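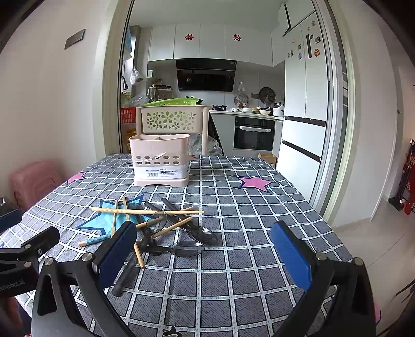
Skendex told us at the kickoff that a kit like this should be judged on a table people eat at and never on a lab bench, and that we would learn more from cutlery than from blocks. We took the first part as a requirement and the second as a suggestion, and ended up following both.

Evaluation of the Tulgate Hand-Held Gripper Kit
Final report, Team Altıntaş
18 June 2021

1. Purpose

Tokport supplied one Tulgate kit on loan for the term. Our task was to decide whether the department should buy further units for the manipulation course. The question had three parts: whether a student can assemble the kit from the printed guide, whether the recordings are good enough to use, and what wears out.

2. Kit contents

The kit has a gripper body with two black fingers, a clamp mount for accessories, a camera, a cable set and a carry case. Each finger has a blue foam pad on its inner face. The brackets are fastened with screws, and the hex key for them is included. Spare pads are not included and have to be ordered separately. The guide is 31 pages long, of which the assembly section takes up 4.

3. Assembly

Two team members assembled the kit independently, each starting from a fully stripped unit. Both finished without outside help. Both also mounted the left bracket in the wrong orientation on the first try, as the drawing in step 6 does not show which side the slot faces. The error is easy to find, because the fingers do not close parallel. We recommend a sticker on the part itself or a corrected drawing.

4. Test task

The task was sorting utensils from a pile into a holder. The objects were wooden chopsticks, a pale blue chopstick with a wooden tip, and black spoons. The holder was a pale pink plastic one with a divided top opening. All work was done on a dining table with a checked cloth, next to an open kitchen doorway. The background was left as it was, with the stove, refrigerator and storage cart in view.

The pile was remade by hand before each run. Chopsticks were allowed to cross at any angle. A run counted as complete when every utensil stood in the holder. A run was discarded if the operator touched a utensil with the free hand.

5. Results

We recorded 200 runs and discarded 31. The most common cause of a discarded run was a chopstick rolling to the edge of the table, where the operator caught it by reflex.

Thin objects were the main difficulty. A single chopstick lying flat can be picked up if the fingers come down across it and the pads touch the cloth. When two chopsticks cross, the pads tend to take both. Operators learned to push the upper one aside first, and later runs were shorter for that reason. Spoons were easier by the handle than by the bowl. The glossy bowls slipped in the pads unless they were gripped near the neck.

Placing was slower than picking. The operator has to turn the wrist to bring a chopstick upright, and the weight of the body is felt at that point. Three operators reported a sore wrist after a long session. We limited sessions to half an hour from then on.

Recordings opened without errors in the Tulgate viewer. The printed stars and grid lines on the cloth did no harm to tracking, and we suspect the pattern helped, but we did not repeat the test on a plain cloth and can make no claim.

6. Wear

The left pad began to lift at its lower corner in the final third of the runs. We pressed it back and continued. The screws on the finger brackets needed tightening 6 times. The clamp mount did not move at any point.

7. Support

We sent 4 questions to Tokport during the term. All were answered, the slowest in five working days. The answer on pad replacement referred to an older version of the kit and had to be asked for again.

8. Recommendation

The kit is suitable for the course. We advise buying two more units with a spare set of pads for each, and adding a screw check to the start of every session. Firmer pads should be tried on thin objects before the course begins. Tokport expects to have a firmer type in stock in July, and the loan unit can stay with the department until then.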